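Robot Data and Failure, Unit 4 handout
Revised Mar 12, 2024

Reading before class: the Wullel fault log, first 20 entries. Skip the appendix, which is mostly people blaming the calibration.

What went wrong

The Nonau folding policy was trained on 591 demonstrations made with hand-held grippers. In May it went onto the arm at the Urneck bench and was asked to fold a pair of pants. It closed its fingers, lifted, swung over and released with great confidence. The pants stayed where they were. It then did the same for the other leg and reported success.

The log has 11 of these runs. We call the fault a phantom grasp: the policy behaves as if it is holding cloth when it is holding air. As faults go it's a polite one. Nothing breaks, nobody is pinched, and the laundry is exactly as you left it.

Where the grasp is decided

A cuff is the friendly case. The ribbing is thick, it stands up a little, and two pads coming in from the sides will usually find it.

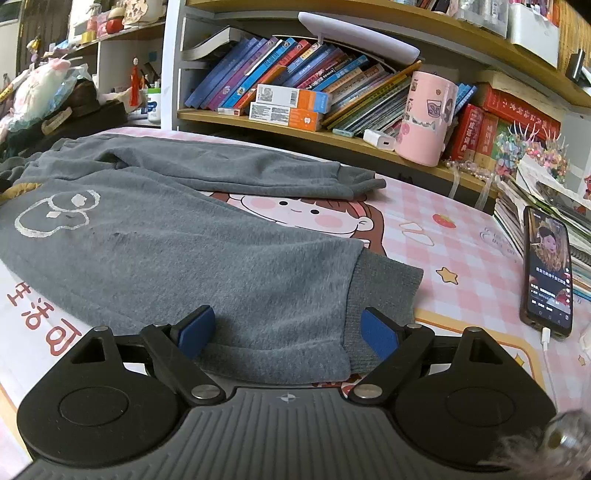 Fig. 1. Finger pads closing on a ribbed cuff, hand-held gripper.

Notice how little cloth there is between the pads. A few millimeters too high and the fingers meet over the top of it. A person with the tool in hand feels that and tries again. The Nonau data recorded finger opening and gripper pose, with no force at all, so the feeling never made it into the file.

Worse, the demonstrators were tidy people. They deleted their misses before upload. The policy had therefore never seen a missed grasp, and drew the natural conclusion that there was no such thing.

Large soft areas

Near the waistband the cloth gathers into long folds, and a fold can be a good handle or a hollow ridge that flattens when touched. From a camera on the tool the two look much alike.
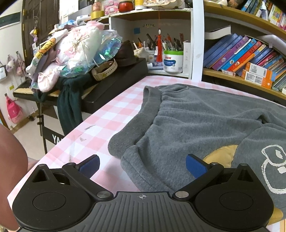
Fig. 2. Approach at the waistband end. One pad is over the table cloth, the other against the fleece.

Consider what closing from a pose like Fig. 2 could do. The pads might catch the garment, the cloth beneath it, both, or neither. Catching both is the entry logged as "table joined in."

The repair

Boychuk's patch compares finger opening after closing with the opening expected for an empty grip. If they match, the arm backs off and retries, up to four times, then stops and asks for help. Thin fabric still fools it. The misses are now kept in the training set, under a folder name I won't reproduce.

For next time

Pick one phantom grasp from the log and mark the earliest moment at which the recorded signals could have revealed it. One page. "Never" is an acceptable finding if you show your work. "Calibration" isn't.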